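在仿真里给双臂机器人攒示范数据:我的一套土办法

上次写完环境搭建那篇之后,收到最多的留言就是:场景有了,机器人也能动了,然后呢?示范数据到底怎么一条一条攒出来?今天就聊这个。我手上这个项目叫 Polivton,任务说起来特别简单,滚筒输送线上放一个绿色塑料瓶,机器人用两只手把它拿起来。说起来简单哈,真开始录的时候我头一个星期的数据基本全扔了。

先看看我的工作环境,全是仿真里渲染出来的:
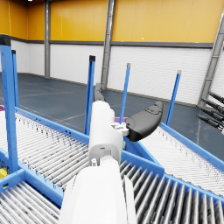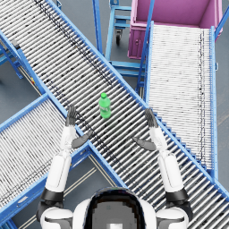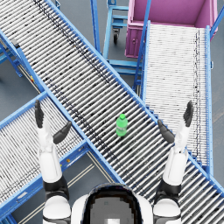
我用的采集工具叫 Inulby,是我们组里自己攒的一套小东西,戴头显、拿手柄,手柄的位姿映射到机器人手腕上,手指开合用扳机控制。你用别的遥操作工具也完全没问题,下面讲的大部分东西跟工具没关系,菜单名字对不上的话自己换一下就行。

一、开录之前先把任务写成一句话

别笑,这一步真的有用!我第一版的任务描述是“把瓶子拿起来”,结果录到一半发现自己有时候拿到胸口高度就停,有时候一直举到头顶,还有几条顺手给挪了个地方。模型学出来的东西就很飘,瓶子抓到了,手在半空晃来晃去,不知道该停在哪儿。

后来我改成这样,贴在显示器边上:

起始:双手张开,瓶子直立在滚筒上,输送线静止。
过程:双手从两侧靠近,夹住瓶身,竖直抬起。
结束:瓶底离开滚筒一个拳头的高度,保持一秒,停止录制。

写完之后念给旁边的人听,对方要是能照着比划一遍,比划得跟你想的差不多,就算合格了。

二、随机化,但别一上来就全开

瓶子的初始位置一定要随机,这个大家都知道。问题是随机多少。我一开始贪心,位置、朝向、光照、滚筒的脏污贴图、背景颜色,统统打开,觉得这样泛化好嘛。结果训练完一测,成功率低得可怜,而且你根本不知道是哪一项把它搞懵的(排查了整整两天,头发都少了)。

现在我的顺序是这样的:

第一轮,只动瓶子的位置,范围限制在双手都够得着的那一小块滚筒上。
第二轮,加上瓶子绕竖直轴的旋转,标签朝哪边都有。
第三轮,加上手的起始姿态,高一点低一点,张得开一点拢一点。
第四轮,才轮到光照和贴图。

每一轮先录 50 条,训一个小模型跑跑看,能动、动得像样,再进下一轮。小模型嘛,不指望它多好,就是个体温计。

瓶子位置的随机范围有个坑:千万别用一个大矩形一框了事。输送线在我的场景里是斜着过去的,矩形按世界坐标一画,角上就有一块落到滚筒外面去了,瓶子生成出来直接掉地上。你得把采样区域跟着输送线的坐标系走,沿着输送方向一个范围,横着一个范围,两边各留一点余量。我在 Inulby 里就是把采样框挂成输送线的子节点,改起来也方便。

还有,瓶子底下是一根一根的滚筒,不是平面!碰撞体要是偷懒用了一整块长方体,瓶子站得倒是稳,可抬起来那一下的接触跟真家伙差太远了。反过来每根滚筒都给精细碰撞,物理引擎又慢得像幻灯片。我折中了一下:瓶子能出现的那一段用真的圆柱,其余的全用长方体糊弄过去。

三、遥操作的时候,手要慢,心更要慢

新手录出来的示范有个通病,快。瓶子就在眼前,一伸手就抓了,整条下来没几帧是有内容的。模型最需要看的恰恰是快碰到瓶子之前那一小段,手怎么调整、两边怎么对齐。所以我给自己定了规矩:接近阶段可以正常速度,手到瓶子旁边的时候明显放慢,两只手都到位了再一起收。

“一起收”这三个字我要多啰嗦几句。双臂任务里最烦人的就是左右手不同步,右手先碰到,把瓶子往左一推,左手还没到,瓶子倒了。人会下意识去救,歪歪扭扭地也能救回来,可这种数据放进去,模型学到的就是“先推一下再说”。我的做法是收手之前默数一下,让两只手在瓶子两边停住,再同时往里夹。听着有点傻,但是好使。

另外眼睛看哪儿也有讲究。我录的时候用的是机器人头部后上方往下看的视角,两条手臂和输送线都能看全,操作起来舒服。但是!如果你训练的时候只给模型手腕相机的画面,那你操作时就等于开了天眼,靠的是模型看不到的信息。建议录几条之后切到模型的输入视角回放一遍,问问自己:只看这个,我知道下一步该往哪儿伸手吗?答不上来,就得加相机或者换位置。

手腕那一路画面我特别提醒一下,手臂自己很容易把目标挡得严严实实的。我调相机角度来来回回折腾了好几次,最后的标准就一条:快接触的那一段,瓶身至少要露出一半。

四、什么样的要留,什么样的要删

录完一条马上打标签,别攒着!攒到晚上再看,你根本想不起来那条是怎么回事。我只用三种标签:

好:一次到位,没有犹豫,没有碰倒。
救回来的:中间出过小差错,后来纠正了,纠正的过程看得清楚。
废:瓶子倒了、掉了、穿模了,或者手抖得厉害。

“救回来的”要不要用,网上吵得很凶。我的经验是少量放一点有好处,模型偏了之后知道怎么往回走;放多了就变成刚才说的那种先推一下再说。我现在的比例是每 10 条里最多放一条,而且是我挑过的,瞎晃悠半天蒙对的那种一律不要。

废的也先别急着清空回收站,单独存一个文件夹。以后你想训个成功判别器的话,这些全是宝贝。

还有一类特别隐蔽的坏数据:开头发呆。按下录制之后你扶一下头显、挪一下脚,机器人就在那儿一动不动站着。模型看多了这种帧,部署的时候也会站着不动,怎么催都不动,我当时还以为是推理卡死了……写个小脚本,把开头和结尾动作幅度小于阈值的帧裁掉,结尾记得保留抬起之后那一秒的停顿,别一块儿裁了。

五、文件怎么存

我吃过亏,所以现在每一条示范存一个独立文件,里面放这些:

各路相机的图像,统一时间戳;
左右臂的关节角和手指开合量;
操作者发出的目标位姿(动作就用这个);
瓶子的真实位姿,只用来事后分析,不喂给模型;
随机种子和场景版本号。

最后一项千万别省。有次我改了输送线侧边导轨的高度,改了一点点而已,忘了记,后面新旧数据混在一起,回放的时候手老是蹭到导轨,查了好久。现在场景一改,版本号必须跟着走,旧数据要么重放验证一遍,要么就单独放。

图像和关节数据的对齐也检查一下。办法很土:找一条手指快速开合的,把开合曲线和画面并排放,一帧一帧按过去看看合不合得上。差个两三帧,抓取这种任务就已经能感觉出来了。

六、要录多少才够

这个问题被问得最多,答案也最让人失望:看任务。我自己这个任务,四轮下来手工录的,删完废的剩 163 条,模型已经能比较稳地把瓶子夹起来了,换到没见过的位置也还行。后来我用轨迹变换的办法,把这些示范按瓶子的新位置重新对齐、自动回放,只留下成功的,扩到将近 4000 条,效果又往上走了一截,尤其是靠近输送线边缘的那些位置。

自动扩充听着很美,有两点要当心。一是扩出来的轨迹跟原来那些长得太像,你手工录的要是只有一种抓法,扩多少倍也还是一种。二是成功判定要写严,我最早只判断“瓶底高度大于某个值”,结果混进来好些瓶子被弹飞的,飞得还挺高,全给算成功了。后来加了双手都有接触、瓶子倾角不能太大、保持一秒这几个条件,才算干净。

七、几个零碎

手柄映射的比例别用一比一,我用的略小一点,手腕没那么累,动作也更细。

录的时候关掉通知。我有一条特别完美的示范,抬到最高的时候弹了个消息,手一哆嗦,没了。

一次连续录别超过半小时,人累了之后动作会变形,自己还察觉不到。我把同一天早上和晚上录的放一起对比过,晚上的接近路线明显更飘。

机器人的起始姿势每条都要复位,复位完等物理稳定一下再开始,不然瓶子还在滚筒上微微晃,你就已经伸手了。

采集脚本和裁剪脚本我整理好了会放到 Plistmont 那个仓库里,跟上次的场景文件放一起,配置里把采样框的父节点改成你自己的输送线就能跑。下一篇打算写让滚筒转起来之后怎么录,瓶子会自己往前走的那种,目前我录得一塌糊涂,等我先搞明白了再来写。

8月30日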